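Questions about renting tableware from Prillia

**How far ahead should I book?**

Two weeks is enough for most of the year. For December, write to us as soon as you have a date. Our stock covers more than 3,000 place settings, but the plain white plates go first.

**Is there a minimum order?**

Yes, $65 before delivery. Orders under that amount can be made up with serving pieces or table linens.

**Do I have to wash everything before I send it back?**

No. Scrape the plates, empty the glasses and put everything back in the crates it came in. Washing is included in the price. Pots and chafing dishes are the exception — a cleaning fee applies if food has been burned on.

**Can I mix patterns?**

You can. The Vadamine and Cheon plates are the same size and stack together, so many customers alternate them. Praltent is a heavier line with a wider rim and needs its own crates.
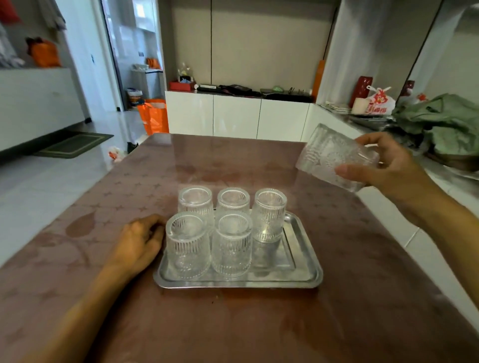 **What happens if something breaks?**

We allow 5 broken or missing pieces per 100 at no charge. Past that, you pay the replacement price listed on your order form. Please keep broken pieces in a separate box so our staff can count them safely.

**Do you deliver on upper floors?**

Delivery is to the ground floor or loading dock. If the building has an elevator, we can bring crates up for a small fee. We don't carry them up stairs.

**When do you pick up?**

Usually between 9 a.m. and noon on the day after the event. Late-night pickup is possible in the city and costs extra.

**Can I change my numbers after booking?**

You can add pieces at any time if we have them. Reductions are free until one week before delivery.

**Who do I contact with a problem on the day?**

Larysa Skoryk runs the delivery desk. The phone number is at the top of your order form, and the desk is open until 10 p.m.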